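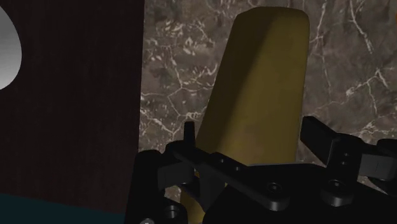
Florton Illusion Kit, second edition: a review

I teach two sections of introductory psychology at a community college, and the unit on perception comes up in the fourth week. For years I ran it from slides. The trouble with slides is that students have seen most of the famous illusions on their phones before they get to me, and a projector washes out the ones that depend on contrast. Last winter the department had a little money left in the supplies budget, so I ordered the Florton Illusion Kit and used it through the spring term and one summer session.

The kit comes in a flat cardboard case with a handle. Inside are a set of printed cards, a pair of prism goggles, a hollow face mask on a stand, two weighted cans for the size-weight illusion, a hand-cranked spinning disk, and an instructor booklet. It cost us $109 with shipping. Replacement parts are sold one at a time, though the goggles were out of stock both times I looked.

The cards

These are the best part. They are printed on heavy matte stock and large enough to hold up in front of a room of thirty. The brightness cards come with a sliding mask, so you can cover the surround and let people see that two gray patches match. I had a student come up, move the mask back and forth for a while, and then accuse me of switching cards. That doesn't happen with a slide.

The length and angle cards are fine, if familiar. The Müller-Lyer card has an adjustable shaft with a scale on the back, and that lets you collect real data. Each student sets the line to where it looks equal, you flip the card over, and you write down the error in millimeters. We did this with both sections and got a decent histogram out of it. The scale is printed in a very small font, and I ended up going over the numbers with a marker.

The goggles

The prism goggles shift your view to one side, and the usual exercise is to throw beanbags at a target with them on, then take them off and throw again. It works well and it gets people out of their chairs. The kit does not include beanbags. The strap on our pair started to fray in the second month, and the plastic frame is narrow, so students who wear glasses have to take them off. A colleague, Genalyn Samonte, owns an older pair made by Neton and let me borrow it for comparison. The Neton pair is heavier and uglier but fits over glasses, and the shift is stronger. If the goggles are the only thing you want, buy those.

The mask

The hollow face is hard to get right in a classroom. Lit from below and viewed from across the room with one eye closed, it pops out and seems to follow you. In normal overhead light, from the front row, it looks like the inside of a mask. The booklet says to dim the room and gives a distance of 5 feet, which was too close for most of my students. We had better luck from the back wall. Plan on bringing a desk lamp.

The cans

Two cans, same weight, one small and one large. Everybody says the small one is heavier, and they keep saying so after you put both on a scale. Ours weigh 500 grams each according to the booklet, and the lab balance agreed closely enough for the purpose. The lids are glued on. One of them has loosened and I have taped it.

The disk

I would leave this out. The crank slips, the motion is jerky, and the aftereffect it is supposed to produce was weak enough that half the room said they felt nothing. A video does the job better.

The booklet

It was written by Eulalia Farías and it is clear and short. Each demonstration gets a page with setup, what students usually report, and a paragraph on the likely explanation. I liked that she says where researchers still disagree, especially on the size-weight illusion, where the simple expectation story runs into trouble. There is no answer key for the discussion questions, and a new instructor may miss one. The reading list is thin on anything recent.

My one complaint about the content is that it is nearly all vision. There is one page on hearing, which sends you to a website for sound files, and the link was dead when I tried it in the spring. Customer service mailed me the files on a disc after two weeks - polite people, but slow. Taste and smell are not covered at all. Touch gets the cans and a short note on the rubber hand illusion, with no hand provided.

Should you buy it?

For a high school or college class, yes, mostly for the cards and the cans. For a single evening event at a library or museum I think it is too much money, and you could make the brightness cards yourself with a good printer. For a research lab it is not precise enough to be of use.

Florton also sells a larger version with a second mask and an extra set of cards. I have not tried it.

Four stars out of five. I took one off for the disk and the strap.

Posted August 2019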